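Workshop tips: hand-held grippers that lose tracking near a sink
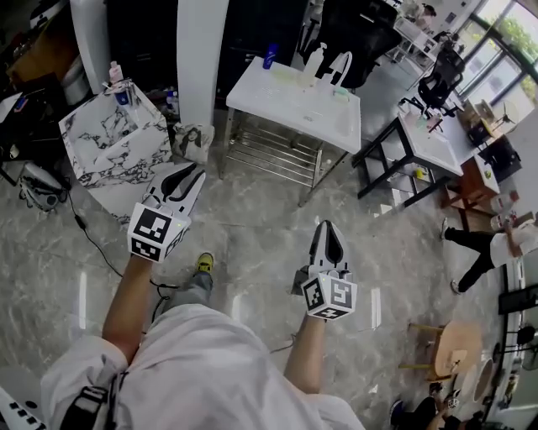 Hand-held grippers with marker cubes at the wrists, left one raised by the sink cabinet.

Symptom: the position log for one hand jumps or drops out for part of a session while the other hand stays clean. On our Plolmont pair the left side failed 11 times in 234 passes. The fingers opened and closed normally throughout, so the fault was in the tracking.

Check the marker faces first. Soap film and hand cream leave a haze that is hard to see straight on. Tilt the cube toward a window. Wipe with a barely damp cloth, then a dry one. No glass cleaner on printed markers; it lifted the black on one of our older cubes.

Next, check the cube mount. Hold the gripper still and push the cube sideways with a thumb. Any play means the screws need a quarter turn. Recalibrate afterward, even if the movement was slight.

Glare is the third cause. Polished stone throws window light back at a low angle. Chanida Kaewsai repeated the same 22 passes with the blinds down and got no dropouts.

Safety

Route cables along the wall before starting. A person watching two grippers is not watching the floor. On Wednesday Kaiwen Duan caught a cable with his heel and went into the cabinet, hip first. Bruise only. The log shows the jump at pass 8.

Tuck in loose straps. Keep fingers clear of the gripper tips while someone else is holding the trigger. Anyone crouching to reach a box should say so out loud.

If dropouts continue after all of this, swap the left and right cubes and rerun. A fault that moves with the cube is a bad print. Ostau sells replacement faces in sheets.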